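編みかごの手入れと、かごを使った片づけのコツ

2025年2月更新

編みかごは丈夫な道具ですが、置き場所と中身の入れ方で傷み方がずいぶん変わります。このページでは、ほこりの取り方、洗ってよいかどうかの見分け方、においが付いたときの対処、縁のほつれの直し方、かごの中を細かく分ける方法をまとめました。以前の「かごの洗い方」のページに、読者から届いた質問への答えを足して書き直したものです。

まず素材を確かめる

かごの手入れで失敗する原因の多くは、素材を確かめないまま水をかけてしまうことです。見た目が似ていても、紙ひも、綿ロープ、水草、ラタン、ポリエチレンでは扱いが違います。

底や内側にタグが残っていれば、それを見ます。タグがないときは、目立たない場所を固く絞った白い布で押さえてみてください。布に色が移るもの、押さえたところがふやけるもの、芯に紙が見えるものは水洗いをしません。

紙ひも:水は使わない。乾いた刷毛と掃除機だけで手入れします。
綿ロープ:形が崩れやすいので、丸洗いより部分洗いが向いています。
水草、ラタン:固く絞った布で拭き、その日のうちに陰干しします。
ポリエチレン:水洗いできます。熱い湯は変形のもとになります。

二種類の素材を組み合わせたかごは、弱いほうに合わせます。本体が樹脂でも、縁や持ち手に紙ひもが巻いてあれば水洗いはやめておきます。

ほこりの取り方

編み目の大きいかごは、目の奥にほこりがたまります。布で拭くと奥へ押し込んでしまうため、先に掻き出します。

1 中身を全部出し、かごを逆さにして底を手のひらで軽くたたく。
2 乾いた刷毛を編み目の向きに沿って動かす。塗装用の安い刷毛で十分です。
3 掃除機にブラシ型のノズルを付け、弱で外側から吸う。
4 内側も同じように吸う。内布があれば外して別に洗う。
5 最後に、固く絞った布で縁と持ち手だけ拭く。

刷毛は毛先が揃った新品より、少し使って腰が抜けたもののほうが奥まで入ります。うちで使っているのはハーケックス(Harkex)の平刷毛で、毛の幅は60ミリです。太い縄を輪にして編んだかごには歯ブラシも使えますが、力を入れると繊維が毛羽立ちます。

エアダスターは室内ではすすめません。ほこりが飛ぶだけで、結局まわりを拭くことになります。使うならベランダか玄関先で。

かごの中を分ける

深いかごは便利な反面、何でも放り込めるので底のものが見えなくなります。中に小さな袋や箱を入れて、種類ごとに分けるのが簡単です。

袋は布の巾着でも、買い物でもらった袋でもかまいません。柄や色が違うものを選ぶと、上から見ただけで区別がつきます。全部を白で揃えると見た目は整いますが、探すときに毎回口を開けることになります。

袋の口は縛らず、上を軽く折っておく程度にします。縛ると出し入れが面倒になり、だんだん袋の上に直接ものを置くようになります。

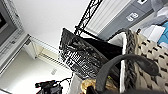
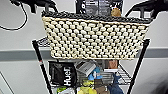
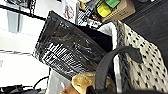
一つのかごに入れる種類は、多くても四つまでにしています。それ以上になると袋どうしが押し合って、奥の袋が沈みます。沈んだ袋の中身は使わなくなるので、種類が増えたらかごをもう一つ用意するか、中身を減らします。

重いものは底の中央に置きます。片側に寄せるとかごが傾き、縁の一か所だけに力がかかって編み目が伸びます。本や工具のような角のあるものは、底に厚紙を一枚敷いてから入れてください。厚紙はかごの底より一回り小さく切り、角を丸めておきます。

コード類は、輪にして面ファスナーのバンドで留めてから袋に入れます。輪ゴムは劣化して貼り付くので使いません。バンドはクリコラ(Clikora)の幅の細いものを使っています。機器の名前を書いた紙を一緒に留めておくと、次に出すときに迷いません。

置き場所

床に直接置く場合は、底に空気が通るようにします。フローリングなら、四隅にフェルトを貼るだけでも違います。畳の上は湿気がこもりやすいので、すのこを敷くか、棚に上げます。

棚に置くときは、奥行きを先に測ります。かごは上が広がった形が多く、底が収まっても縁が棚からはみ出すことがあります。測るのは底ではなく、いちばん広いところです。持ち手が外に出ているものは、持ち手の幅も入れて測ってください。棚板の間隔は、かごの高さに手が入る分を足します。上の棚板ぎりぎりだと、中身を出すたびにかごごと引き出すことになり、縁が傷みます。

金属の網棚はかごの底に風が通るのでよい組み合わせですが、網の線が底に当たって跡が付くことがあります。気になるときは薄い板か、切ったカーペットの端切れを敷きます。

直射日光の当たる窓際は避けます。白や生成りのかごは黄ばみ、黒や茶のかごは色が抜けます。どうしても窓際に置くなら、月に一度、向きを変えて日焼けの差を目立たなくします。

においが付いたとき

新品の水草のかごには、干し草のようなにおいがあります。風の通る日陰に数日出しておけば、だいたい気にならなくなります。

使っているうちに付いたにおいは、中身が原因のことがほとんどです。先に中身を洗うか干すかして、かごは空のまま一晩置きます。それでも残るときは、重曹を小皿に入れてかごの中に置き、上から布をかけて2日待ちます。重曹をかごに直接まくと、編み目に入って取れなくなります。

香りの強い消臭スプレーは、素材によっては染みになります。アルコールを含むものは、塗装やニスを白く濁らせることがあるので、使う前に裏側で試してください。

カビを見つけたら

白や灰色の粉のようなものが付いていたら、まず屋外に出します。室内で払うと胞子が広がります。マスクをして、乾いた刷毛で落とし、消毒用アルコールを布に含ませて拭きます。吹きかけるより布で拭くほうが、むらになりません。その後は陰干しで完全に乾かします。

黒いカビが繊維の中まで入っている場合は、きれいには取れません。塩素系の漂白剤は繊維を弱らせ、色も抜けるので、天然素材のかごには使わないでください。食品や衣類を入れるかごなら買い替えを考えます。

縁のほつれを直す

いちばん先に傷むのは縁です。引っ張り出すときにいつも同じところを持つからで、特に角が弱ります。ほつれが小さいうちなら、十分ほどで直せます。

用意するもの
・かごの縁に近い色の麻糸か木綿糸
・太めのとじ針
・木工用接着剤
・洗濯ばさみ

飛び出した繊維は切らずに、水を少し付けた指で撚りをかけて元の編み目に押し込みます。とじ針に糸を通し、ほつれの手前の編み目から入れて、縁をくるむように巻いていきます。糸は詰めて巻き、最後は巻いた糸の下に針をくぐらせて引き抜きます。糸端に接着剤を少し付け、乾くまで洗濯ばさみで挟んでおきます。

編み紐そのものが切れているときは、同じ太さの紐を内側に添えて、両側を編み目三つ分ずつ重ねて縫い留めます。外から見える側に継ぎ足すと、そこがまた引っかかります。

接着剤だけで固める方法も見かけますが、固まった部分と柔らかい部分の境目で折れやすくなります。糸を巻いてから使うほうが長持ちします。

読者からの質問

毛羽立ったところは切ってもよいですか。
表面の細い毛だけなら、はさみで短く切って問題ありません。ライターであぶる方法は、焦げや引火の危険があるのでやめてください。

形が歪んでしまいました。戻りますか。
水草やラタンなら、霧吹きで全体を軽く湿らせ、中に丸めたタオルを詰めて形を整え、そのまま乾かします。一度で戻らなければ、乾いてからもう一度繰り返します。紙ひものかごには使えない方法です。

修理に出すといくらかかりますか。
店と傷み方によって違います。昨年、持ち手の付け替えをオニシかご修理(Onishi)に頼んだときは、送料込みで3,375円でした。買った値段より高くなることもあるので、先に写真を送って見積もりを取るとよいと思います。

内布がないかごに、後から付けられますか。
付けられます。底の寸法と深さを測り、上の縁に折り返す分を足して袋状に縫い、紐で縁に結びます。縫い付けてしまうと洗えません。うちの内布は深さが52センチあり、折り返しは外側に出して使っています。

補足

手入れの時期は、乾燥した日が続くころを選ぶと楽です。梅雨の前、4月のうちに一度全部を出して風を通しておくと、夏のカビがかなり減ります。しまう前に、手の甲を底に当てて湿り気が残っていないか確かめてください。

樹脂製のかごの洗い方は別のページにあります。持ち手の革の手入れについては、質問が多いので次の更新で追加します。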